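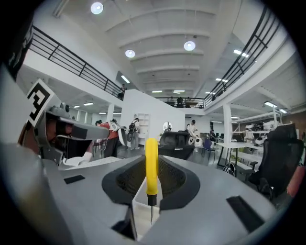 A yellow-handled screwdriver on the main floor at Vurneck, under the vaulted ceiling.

Villads Overgaard has been looking after the Vurneck hall since April. The building has two levels, a vaulted ceiling and a mezzanine along both sides, and before he took the job it had gone through two tenants in quick succession. The second, a parts wholesaler called Jarurach, left behind a basement full of shelving and a set of keys that fit no door in the place.

Overgaard is responsible for the furniture, the lighting, the small tools and whatever breaks. I asked him what that comes to in a day.

"Mostly screws," he said. "Table legs, chair arms, rail brackets. I carry one screwdriver for all of it and I put it down somewhere and then I walk back for it."

The walking adds up. His workbench is at one end of the ground floor, and the stairs to the upper level are at the other. He would like a second bench upstairs but has not asked for one yet. The last request he put in, for a better ladder, took 4 months.

We talked about the ceiling first, as most visitors do. He is fond of it, with reservations.

"It looks good and it's a pain to work on. The round lights up there, I can't reach those from anything we own. I book a lift and do them all on the same day. The straight ones under the upper floor I can do myself."

He buys the tubes in boxes of 60 from a supplier named Odukoya and says he would not go back to buying them singly. 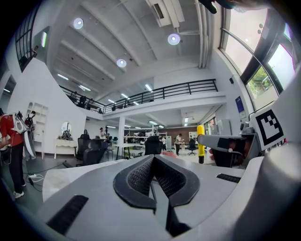 The mezzanine and its black metal railing, with the ceiling lights on.

The railing was painted the month he started. Overgaard did the upright posts and a contractor did the bars, and he says he can still tell which is which. The bill for the paint was $622, a figure he remembers because he had budgeted less.

"People lean on it all day. They put their coffee on the top bar. I'd do it again in black, though. White showed every hand."

Noise was the other complaint when he arrived. A dropped tool on the ground floor could be heard on the upper level, and phone calls went both ways. He moved the noisier work to the middle of the floor and the desks toward the walls. He says it helped some.

The tables came later, from a firm called Stalance. They have rounded corners, which he asked for after hitting his hip on the old ones for a whole winter. The marble pattern on top was not his pick.

"It was that or a wood one that cost more. I got used to it. We cover the middle in white when there's small stuff out, so you can see what you've got."

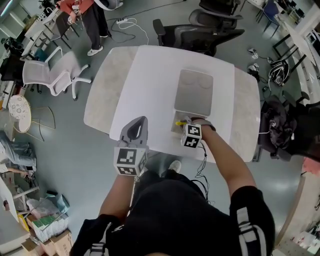

Small stuff is a sore point. Overgaard keeps it in shallow see-through containers, and he wants the lids kept with them. When he started, all of it was in coffee cans. He spent his first two weeks sorting, and by his own count he threw out 1,000 screws that were stripped or bent.

"I should have weighed them and sold them as scrap. I didn't think of it."

The office chairs are next. He has a list of the ones with bad arms and plans to swap parts between them before ordering anything new. After that he wants to get the power strips up off the floor, starting with the ones near the tables.

I asked if he had found out what the Jarurach keys were for. He has not. They are on a hook by his bench.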